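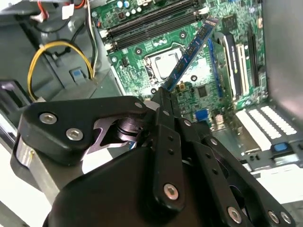
Handling rules for robot refurbishment: second progress report
Prepared by Hauwa Adebisi for the Bassey fund
Period covered: November to March

1. Summary

The grant pays for a written set of working rules for robots that take apart and rebuild used desktop computers. The first draft was finished in January and has been in use on both cells at the Bindau workshop from that month. Three of the four sections are now stable. The fourth, on recording faults, is behind and will need most of April.

2. Work done

Section A covers static. Any gripper that touches a memory module or a card must have a tested path to earth, checked at the start of each shift and written in the cell log. Femi Osagie found that painted finger plates passed the test at the base and failed it at the tip, so the rule now says where the probe goes.

Section B covers grip. Modules are held by the board and never by the gold contacts. Force limits are set for each type of part, and the arm must stop if the limit is passed — it may not retry without a person looking first.

Section C covers loose cables. Power leads inside a case are the main cause of stops. The draft asks for leads to be tied back before the arm enters. Where they can't be, the planned path has to keep clear of them and a slower speed applies.

3. Figures

The target for the whole project is 4,000 logged module moves. We had 2,749 by the end of March. Of these, 1,548 were made under the January draft and the rest under the old workshop notes. The arm stopped itself 216 times under the draft. Siham Azar is sorting these stops by cause and her table will go in the next report.

4. Problems

Section D is late. Operators at Pester, our second site, use different fault names from ours, and Chiamaka Haruna has had to recode two months of entries by hand. We have agreed one list with them and it came into use in March.

The force sensor on cell two drifted in February. We left that fortnight's readings out.

5. Spending

Within budget. We ask to move the unspent travel money to sensor calibration, which Jillis has quoted for.

6. Next period

Finish Section D. Send the full draft to Tülin Canpolat for outside review in May. Train the Pester operators on Sections A to C in the same month.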